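Visit to the Morar Paper Mill and Conservation Workshop

Members of the Lyimo Local History Society visited the Morar paper mill in April, at the invitation of the site manager, Gitau Gachanja. The mill stands on the north bank of the river, a short walk from the station, and has been making paper on the same ground under several owners. Members had asked for a visit after last winter's talk on parish registers, when the question of how old rag paper lasts so well was raised more than once.

The party assembled in the yard at 10 a.m. and was taken first to the rag loft. Cotton and linen are still used for the heavier grades, although most of the fibre now arrives in pressed sheets. Mr Gachanja explained that the loft holds up to 400 bales when full, and that buttons and hooks were formerly cut out by hand at benches beneath the north windows. The benches remain, and their tops are deeply worn.

From the loft the group went down to the beater room. The noise there made conversation difficult, and the guide gave most of his remarks in the passage outside. The length of beating decides a good deal of the character of the finished sheet -- a short beating gives a soft, absorbent paper, and a long one gives a hard sheet with a clear rattle. Blotting paper and ledger paper may begin with the same fibre.

The vat house was of particular interest. Two vats are kept for handmade sheets, and members watched a batch being formed, couched on to felts and taken to the press. The mill has preserved 644 moulds, many with watermarks, including those of the former Skutari stationery works. These may be seen by appointment, and the society hopes to arrange a second visit for those studying local letterheads.

After luncheon the party moved to the conservation workshop, which occupies the former drying house. It is repairing the rent books of the Memitz estate, a series of 1,739 leaves running to seven volumes. The leaves are washed, resized with gelatine where necessary and mended with thin tissue and wheat starch paste.

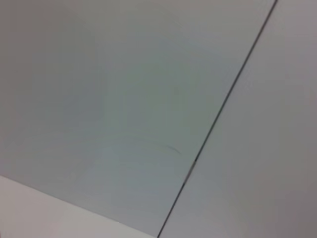

Members asked about the cost of such work and how long it takes. Mr Gachanja replied that a badly torn leaf may need most of a day, and that the workshop declines any volume that would be better served by a good box and a steady temperature. He advised those with family papers at home to avoid adhesive tape and to keep documents away from lofts and outside walls.

The mill shop sells offcuts by weight, and several members made purchases before the return train. The mill is closed to visitors on Sunday. Parties wishing to attend should write to the mill office well in advance, as the stairs to the rag loft are steep and numbers are limited.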